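Is a robot open day worth it with a bored 11-year-old?

Posted by lustley_mom, 4 April 2019

Koma is having another open day and my son wants to go. I went to the one in March by myself and got maybe 6 minutes at the table before the line moved on. It was the one where two arms work over a gray table with fake leaves on it and a white tray on each side. I liked it, but I couldn't tell what I was supposed to be watching! My picture is below. Is there more to see if you stay, or should we do the museum instead?

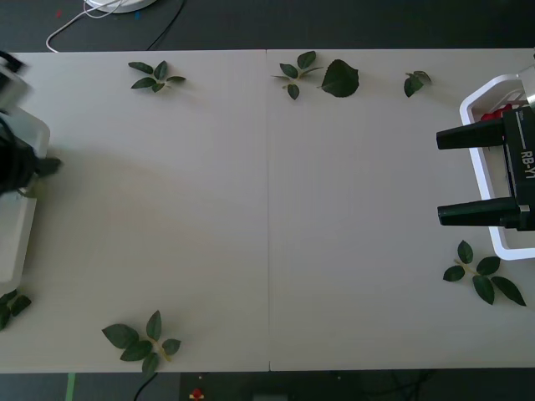
Arms at the leaf table, Koma open day. The one on the right says RB-Y1.

Toshio Hirose
I've gone twice, and yes, stay longer. Watch the fingers, not the arms. The leaves are all different sizes (some are whole sprigs, there's one big single leaf in your picture too) and the fun part for me was guessing how it would go for a thin stem. Ask whoever is running the table whether a person is steering or it's going on its own, because they switched between the two on my second visit and I'd never have known. Get there when the doors open. By lunch I counted 61 people ahead of me, and yes I was bored enough to count.

kramer_st_dad
we went, kids were done in 5 min. parking at the Ulus lot is terrible. snack bar was ok

pia70
Mine is 10 and loved it, but she's the type who takes the toaster apart, so who knows with yours. Bring a stool if he's short! The rope is pretty far back and she spent the whole time on my shoulders.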